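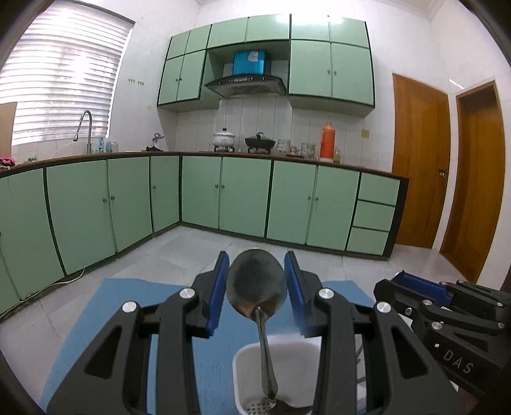

Stelby Gardeners' Help Desk: Paths, Patios & Paving Group

Moss between my patio slabs, do I rake it out or regrout the lot?
Posted by Pui-shan Yuen

Hi all, we moved to Stetirstead in December and I've inherited a big sandstone patio (lovely!) with moss in pretty much every joint. A local chap quoted me £400 to dig out the joints and redo them, which made me gulp a bit. Can I do it myself over a couple of weekends? The slabs don't rock, except 2 by the back door. I've got a stiff brush and plenty of tea.

King-fai Kan
Yes, do it yourself! I did ours last spring and I'm no builder. Get the moss out with a patio knife first, then a really good brush, and go down as deep as you can or the new stuff just pops out again. I used a brush-in compound from a tub. Check the label for whether it wants wet or dry joints, they vary. Don't start if there's frost coming. Your two wobbly ones need lifting and bedding on fresh mortar before you touch any of the joints (mine took me a whole afternoon, and a fair bit of swearing).

Yung-ching Chiu
just leave it, moss is nice

Chun-yin Huang
Agree with King-fai, but please go easy if you hire a pressure washer. I blasted mine too close and it took the face off 10 slabs, I still wince walking past them. Also look at which way the water runs. Ours sloped towards the house and the moss was back by autumn.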